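Visitors Meet a Two-Armed Robot at the Wivus Open Day

Published 2019-03-19

When the Wivus automation hall opened its doors to the public, 364 visitors registered at the front desk. Fanni Juhász, who directs public programs at the hall, met with us afterward to discuss the demonstration and the aims behind it.

The program centered on a task taken from the shop counter: the handling of small cards around a payment reader and a sorting box. "We chose work that every visitor already knows," Ms. Juhász said. "A family can judge a robot fairly when it is doing something they do themselves."

Children were invited to stand at the desk, across from the robot's two hands. Ms. Juhász described this as the most valued part of the visit. 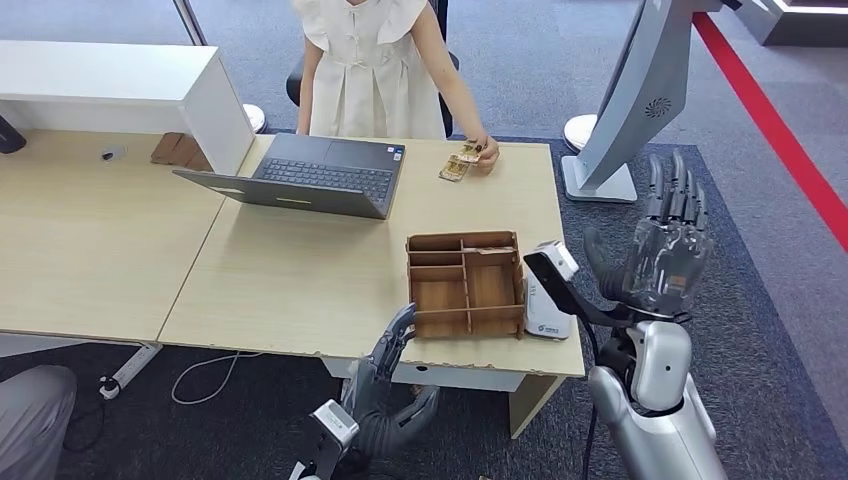

The reader and its holder

The wooden holder for the card reader was supplied by Matwood, a local workshop. According to Ms. Juhász, it was left unfinished on purpose. "We change the angle often," she said. "A plain wooden part can be cut again the same afternoon - a molded one cannot."

The angle matters, she explained, as the fingers must come to the reader without pushing against it.

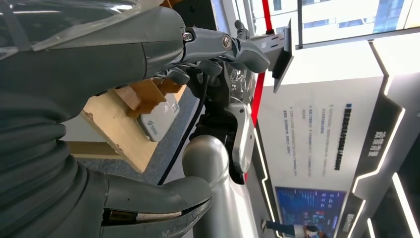 She added that her staff had asked for a second practice desk, and that a budget of 300 hours has been set aside for training hosts. The hall plans to repeat the open day in December, with longer sessions for school groups from Dramcombe.

"The questions from the children were very direct," Ms. Juhász said. "They wanted to know who is responsible when a card is dropped. We intend to give that subject its own talk next time."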